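Lidia tabletop set: rules for recording and labelling
Tredidau, version of 23 May 2019

The set contains 2,000 simulated episodes, all seen from the gripper side. Please read the rules before you add new episodes. A label must say only what the view can show. If a finger hides a part of a tube, write "partly hidden" and do not guess the rest. 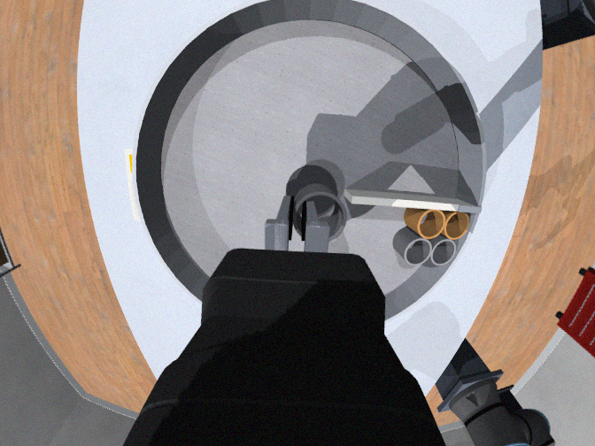 Saqib Farooqui objects that this rule is too strict for the shadows, and that a labeller should be allowed to name the thing which makes the shadow even when it is outside the view. We have kept the rule, but the comment field is free for such remarks.

An open gripper with nothing between the fingers is labelled "empty", also when it points at the bare floor. These episodes stay in the set.
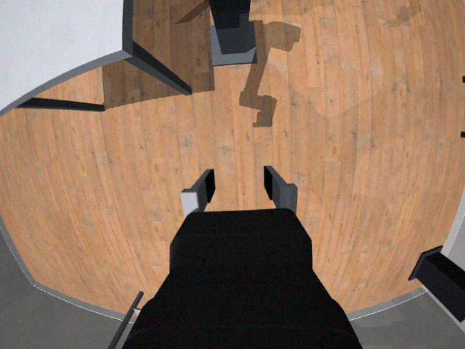 Colours and names

Use "orange" and "grey" for the tubes and no finer shades. The round tray is always "tray", never "plate" or "dish". A second arm at the side is labelled "arm, other", with no number.
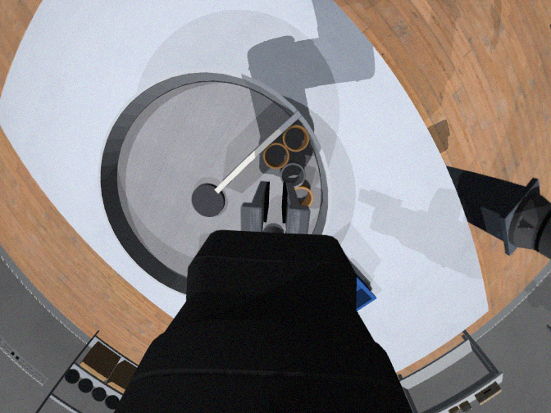
Page 2 of 18

Every batch of 100 episodes is checked by a second person, who must not see the first labels. Where the two disagree, both labels are kept in the file.

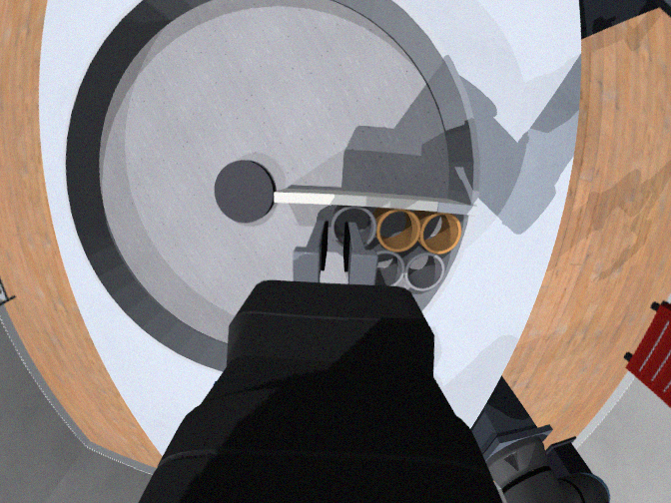 Category: Good practice / Reuse

Please do not use the set as proof that a real robot is safe. Questions go to the Memon list.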